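# Mernthorpe Rainfall Records

Daily rainfall readings from two garden gauges, one in Mernthorpe and one in Zurkthorpe, typed up from paper notebooks.

## What is in the folder

- `mernthorpe.csv`: 2,700 daily readings
- `zurkthorpe.csv`: 455 daily readings
- `notes.txt`: remarks copied from the notebook margins, spelling left alone
- `stations.csv`: height above sea level and type of gauge

The Zurkthorpe file is short. The first notebook from that gauge was lost in a house move and we only have the second.

## Columns

- `date`: year, month, day
- `rain_mm`: rainfall in millimeters, one decimal place
- `flag`: blank, `T`, `M` or `A`
- `reader`: initials of whoever took the reading

`T` means trace: the gauge was damp but there was too little to measure. These rows have 0.0 in `rain_mm`. `M` means missing, and the value is left empty. Please don't read an empty value as zero. `A` marks a total that covers more than one day, usually after a weekend away. The total is entered on the day it was read, and the days before it are flagged `M`.

## How the readings were taken

Both gauges are plain plastic funnels over a measuring tube, read at 9 in the morning. The amount is entered against the day it was read, so most of the rain in any row fell the day before. If you are comparing with a source that shifts readings back a day, you will need to move one of them.

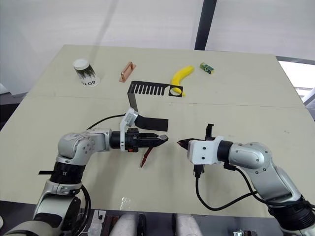
Snow was brought indoors, melted and measured as water. Depth of snow was not written down except in a few margin notes. In windy weather both gauges catch less than they should, and no correction has been made for that.

The Mernthorpe gauge was moved 2 meters in March of the third year to get it clear of a hedge. Readings before the move may be slightly low in summer.

## Checking

Every page was typed twice and the two versions compared. Where they differed, Nomvula Baloyi went back to the notebook. Figures that could not be read were flagged `M`.

## Use

Free to use and share. Please credit "Mernthorpe Rainfall Records" and say if you changed anything.

Last updated 8 February 2021

## Comments

**Ieuan Skyrme**
Is the Zurkthorpe gauge the one by the chapel or the one up the lane? They would differ a fair bit.

**Nomvula Baloyi**
Up the lane. I'll add it to stations.csv.

**fikirari**
The dates open as text in my spreadsheet. Fixed it by setting the column type on import.

Contact: use the comments page | © Mernthorpe Rainfall Records | Back to top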